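Iron on the plate, iron in the blood

6/20/22

Serum ferritin is the test most Canadians mean when they say their iron has been checked. It measures a storage protein, and the amount in circulation tracks, imperfectly, the amount held in the liver, spleen and bone marrow. A low value is close to diagnostic of depleted stores. A normal value is harder to read.

The difficulty is inflammation. Ferritin is an acute phase reactant, and a patient with an infection, a flare of arthritis or chronic liver disease may return a reassuring figure while the marrow is short of iron. Transferrin saturation helps to separate the two conditions — it falls in true deficiency and may also fall in inflammation, so it is read alongside ferritin and never alone.

The clinic at Elby reviewed its own requests in March. Of 359 ferritin results, 119 had been ordered without a complete blood count, and 16 of those patients were recalled for a second draw. The laboratory at Barken, which processes the samples, has since linked the two tests on its requisition form.

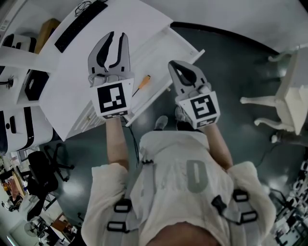

Treatment begins with oral iron in most adults. Ferrous salts are inexpensive and well studied, and their main drawback is gastrointestinal: constipation, nausea, dark stools. Each dose raises hepcidin, the liver hormone that limits absorption from the gut, and the effect persists into the following day. Alternate-day dosing was developed on that basis. Fractional absorption is higher, and some patients tolerate the schedule better.

Coffee and tea taken with the tablet reduce uptake. Calcium does so to a lesser degree.

Intravenous iron is reserved for malabsorption, intolerance, or losses that outpace the oral route. Elby refers these patients to the day unit at Etton, where hemoglobin is repeated after the infusion. Ferritin is left for later, as it rises sharply in the first weeks and says little about stores during that period.

The revised form comes up for review after 3 reporting cycles.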